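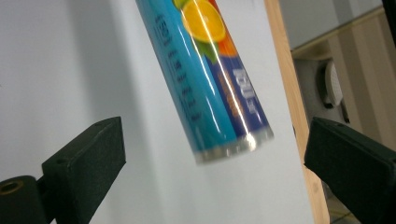
2. Canned drinks for the pantry shelf

Inna Sydorenko brought up the tall turquoise cans with the orange slice on the label. Riresa is offering 200 of them to the Drunov Street pantry for February, free apart from delivery. She would like to take the lot.

Vsevolod Hutsuliak asked what "free apart from delivery" comes to. Inna said 29 dollars. He said the last offer like this was also cheap, and the pantry was still giving the stuff away in summer. He doubts people come in for soft drinks when the rice is gone.

Nusrat Samarakoon said families with kids do ask for something sweet. Vsevolod asked how many families. Nusrat did not have a number and said she would look at the sign-in sheets.

Olesia Melnychuk wanted to know the sugar content and the best-by date before anyone signs. The sales sheet from Riresa says "fruit refreshment", and in her view that could mean anything. Agreed that the small print on the can gets read, not the sales sheet.

Storage: tall cans do not fit upright on the lower shelf by the door. Jairo Usuga thinks they could lie on their sides – Olesia thinks they will roll. Left open.

Decision: take 7 cases as a trial, if Riresa will split the order. No one was sure they will. Inna to ask.

3. Shelf labels

Put off again. Jairo still has the label printer.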